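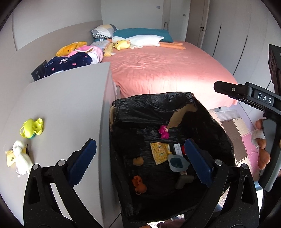
The January clear-out, and who it is for

Every January the same advice comes around. Get a box. Put in it whatever you haven't touched in a year. Tape it shut, and if you don't go looking for anything inside by July, give the lot away without opening it. I have now read this in two magazines, one bank leaflet and the notice board at the Clilham library, and I still don't believe it works the way it's supposed to.

My first complaint is with the year. Why a year? I haven't used my fire extinguisher in a year either. There's a raincoat in my hall closet that I wore twice in 14 months, and both times I was very glad of it. The people who sell this rule seem to live lives where everything that matters happens on a loop, and anything off the loop is junk.

The second is with the selling. Trilmont, which used to be a shelving company and now calls itself a "home calm practice," ran an evening in Geler last month. I went, paid my $14 and sat in the second row. The speaker told us that the average household has 300 things it could lose tomorrow and never miss. I asked where the number came from. It came from "our work with clients." I asked how many clients. She said we should hold questions until the end, and at the end there were storage bins for sale. I'll let you draw your own line between a company telling you to own less and a table of bins with their name stamped on the lid.

Charmaine Van Wyk came with me and took the other side all the way home. Her view is that I'm picking on the number because I don't want to do the work. She cleared her late mother's apartment in a weekend and says the rule, silly or not, kept her moving when she would have sat on the floor reading old birthday cards. I can't argue with that and didn't try. A bad rule can still get you through a bad weekend. I'd only say that she kept the cards.

What bothers me more is where it all goes. "Donate" is a lovely word and it does a lot of heavy lifting in these leaflets. Ekow Fiadzo has run the sorting room at the Bepari Street thrift store for longer than most of us have lived here, and when I called him he didn't sound like a man who looks forward to January. The store sells perhaps half of what comes in, on his guess, and he was careful to say it was a guess. Mixed boxes are the worst. Small toys, chargers with no device, game pieces with no game, one earring. Someone has to go through every box by hand, and a lot of it ends up in the dumpster behind the store, on the store's bill. The giver feels lighter. The weight has moved four blocks.

He did tell me what he'd like, and I pass it on as given. Clothes washed and folded, no hangers. Puzzles only if you have done them lately and know they're all there. Batteries out. Anything broken stays with you. And please come in during open hours instead of leaving things at the door overnight, where the rain gets them.

Children are the other thing the leaflets skip over. Several suggest doing the toy box while the kids are at school, on the theory that they won't notice. Styliani Michailidis tried it with her two boys and got away with it for nine days. Then there was a question about a certain rubber frog, and she ended up lying about a frog to a six-year-old, and has felt lousy ever since. Now she lets them choose, which takes all afternoon and gets rid of almost nothing. She thinks that's fine. So do I, for what it's worth, though I don't have to walk across her living room in bare feet.

I'm not against a tidy house. I did our kitchen drawers over the holidays and I like opening them. But I did it because the potato masher kept jamming the top one shut, and I stopped when it quit jamming. No box, no tape, no July. If something in your home is in your way, move it. If it isn't, I'd want a better reason than the date on the calendar before I paid anyone to make me feel bad about it.

The Bepari Street store reopens after its stock break on 10 January 2022. Use the side entrance while the front steps are being fixed. Trilmont is planning a second evening in Geler, and if anyone goes, please ask about the 300 again and write to me with the answer.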